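**Slide 1: Opening**

Good morning. My name is Raquel Vilela, and I represent the mobile services group at Arkden. Over the next few minutes I will explain how we plan to move customers from the old Zuvetti messaging app to its replacement, Estrella.

*Pause for the sign-in code to appear on screen.*

**Slide 2: Who moves first**

Estrella will open by invitation in June. The first group is made up of 403 business accounts, chosen by Ilídio Lobo's team from those that asked to take part. Personal accounts will follow once the support desk confirms that it can handle the load.

Contacts and group names will carry over. Message history will carry over for the last 100 days only. Please state this limit clearly, as it was the most common question at the Tuesday briefing.

**Slide 3: Attachments**

Pictures sent through Estrella will be stored at full size for six months. Shared item cards, used by retail customers, will keep their captions and their place in the conversation.

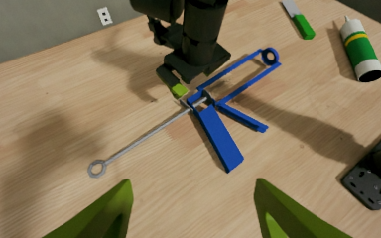 *Blue caulking gun on a wooden tabletop.*

**Slide 4: Phones supported**

Estrella will run on both major phone systems. Tablet support is still under review, and no date should be offered. Refer tablet questions to Benvinda Leitão.

**Slide 5: Closing the old service**

Zuvetti will remain available until all business accounts have moved. Account holders will receive written notice before sign-in is turned off.

*Hand over to Chutima Suksawat for billing. Allow 5 minutes for questions.*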